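Linen and Waste Changes at Nonville House

The laundry contract for the Nonville residence moves from Harawira to Kosteck on 10 Apr 2022. Collection stays weekly. The new rate is charged per item, so each bag needs a completed count slip – bags without one are returned unwashed.

The current stock is 133 bath towels and 54 mattress covers. Of these, 18 towels are below the weight Kosteck accepts and will be withdrawn. Replacements are on order from Aleck.

Towels go out rolled lengthwise, one per bed. Bin liners are changed on the same day as linen. Used cartons go in the paper stream on the ground floor, flattened. Questions about billing should quote account 1826.
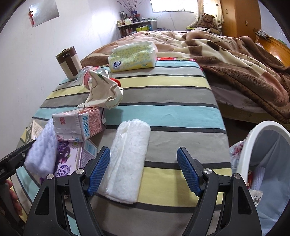
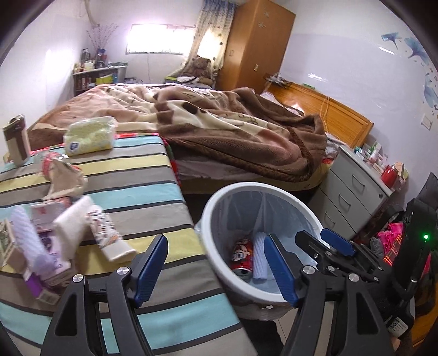
Rolled towel on a striped mattress (first picture); lined bin with white rim (second).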